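Laundry basket

A laundry basket is an open or lidded container used to hold clothing and household linens before and after washing. The word covers several related objects: the carrying basket, which is moved between rooms; the hamper, which usually stays in one place and stores worn clothes until wash day; and the drying basket, used to bring damp items to a clothesline or rack. In everyday American speech the terms overlap, and many households use a single basket for all of these jobs.
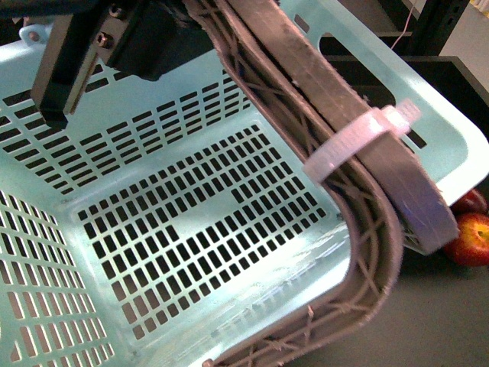

Most carrying baskets are wider at the rim than at the base. The slope lets empty baskets nest inside one another, which saves space in shipping and in the store, and it also makes the load easier to reach. Rectangular, oval and round shapes are all common. Rectangular baskets fit well on shelves and on top of machines, while oval ones are easier to rest against the hip.

Terminology

"Hamper" comes from an older word for a case used to hold cups and drinking vessels. In British usage the word still suggests a lidded wicker container for food, as in a picnic hamper, and the household item is more often called a laundry basket or linen basket. In the United States a hamper is nearly always for dirty clothes. "Clothes basket" is heard in both countries and is the older household term in many families.

Commercial laundries use a separate vocabulary. Large wheeled containers are called trucks, bins or carts, and the word basket may refer to the drum inside a washing machine.

History

Before running water was common in homes, washing was done at a river, a well, a shared washhouse or a tub in the yard. Linens had to be carried in both directions, and they were much heavier on the way back. Baskets for this work were woven from whatever grew nearby. Willow was widely used in northern Europe, split oak and ash in parts of North America, and rattan, bamboo and palm in warmer regions.

Willow had several advantages. It is light for its strength, it bends without breaking when soaked, and a damaged rod can be replaced without remaking the whole basket. A good willow basket could be used for many years. Its weak points were the base, which wore against the ground, and the handles, which loosened under repeated loads of wet cloth. Makers often added a raised rim, or foot, below the base so that the woven floor did not touch the soil.

Woven baskets could also damage what they carried. A broken rod would snag fine fabric, and unpeeled willow could leave brown stains on damp linen. Peeled or "white" willow was therefore preferred for laundry work, and households that could afford it lined the basket with a washable cotton cloth tied at the handles.

Wire baskets with a cloth or coated finish appeared alongside woven ones in the first half of the twentieth century. They were sold for use with folding wheeled stands, so that the basket could be rolled along under the clothesline. Bare wire rusted if the coating chipped, and rust marks are difficult to remove from cotton.

Molded plastic came into general household use after the Second World War. Polyethylene, and later polypropylene, made it possible to form a whole basket, handles included, in one step. Plastic baskets did not rot or rust and could be rinsed clean. They were also cheap, and by the later part of the century they had replaced woven baskets for everyday use in much of the world. Woven types remained in production and are now bought largely for their appearance.

Materials

Polypropylene is stiff and holds its shape under load. It becomes brittle with long exposure to sunlight and may crack in freezing weather, especially at the corners and handles. Polyethylene is softer and more flexible, and it stands up better to being dropped in the cold, but a basket made from it may sag when full.

Thermoplastic rubbers are used in collapsible baskets. In these, rigid rings are joined by soft folding bands, and the basket can be pressed flat for storage. The folding bands are the part most likely to fail.

Fabric baskets and bags are made of canvas, polyester or mesh over a frame of wire, wood or aluminum. They are light and fold easily, but a solid fabric holds moisture and may mildew if damp items are left inside.

Wicker, rattan and seagrass are still used for hampers, often with a removable liner. They are poorly suited to wet loads.

Ventilation

Nearly all plastic laundry baskets have openings in the walls, and many have them in the floor as well. The openings reduce the amount of plastic needed and the weight of the finished basket. They also let air pass through the contents. Damp towels and sportswear left in a closed container develop a sour smell as bacteria and mildew grow, and moving air slows this.

The size of the openings is a compromise. Large holes give more airflow, but socks and other small items can slip through, and buttons and drawstrings catch in them. Small holes hold the contents better but collect lint. Solid-floored baskets are sold for use with wet laundry indoors, where drips would mark a wooden floor.

Manufacture

Plastic baskets are made by injection molding. Pellets are melted, forced into a steel mold under pressure, cooled and ejected. The sloped walls help the basket release from the mold. Color is added as a concentrate mixed with the pellets before melting, so scratches do not show a different shade underneath.

The mold is the most expensive part of the process, and one design may stay in production for a long time for that reason. In her survey of household plastics, the design writer Hannelore Görtz traced one oval basket, sold first by Diekmann and later under the Femer name, through 30 years of catalogs and found only 2 changes to its shape: a thicker rim and a wider handle opening.

Willow baskets are still made by hand. The maker sets out a base of crossed sticks, weaves it to the required size, inserts upright stakes around its edge and then weaves the walls. The rim, called the border, is formed by bending down the ends of the stakes and working them into each other.

Size and carrying

Capacity is given in liters or bushels, although labels on household baskets often state only the number of loads. A full basket of wet cotton can weigh several times as much as the same items dry, and large baskets are easily overfilled.

Handles are placed at the two short ends on most rectangular models. Hip-hugging baskets have one long side curved inward so that the load sits closer to the body and can be held with one arm. The Samimen, a curved model with three handles, places the extra grip in the middle of the outer side. Tall baskets with wheels and a pull handle are sold to apartment residents who use a shared laundry room, although they are awkward on stairs.

Sorting

Some hampers are divided into two or three compartments so that clothes can be sorted as they are taken off. Light, dark and delicate is the usual arrangement. Other households give each person a basket and wash each one separately, which avoids sorting clean clothes by owner afterward.

Care

Plastic baskets can be washed with warm water and dish soap — a soft brush clears lint from the openings. Baskets used for soiled or infected linen should be disinfected before clean items are put in them. Wicker should be vacuumed or wiped with a barely damp cloth and kept away from radiators, which dry it out and make it split. Cracked plastic rims have sharp edges that pull threads, and repairs with tape or glue seldom last on polypropylene.

See also

Basket weaving
Clothesline
Clothespin
Hamper
Washhouse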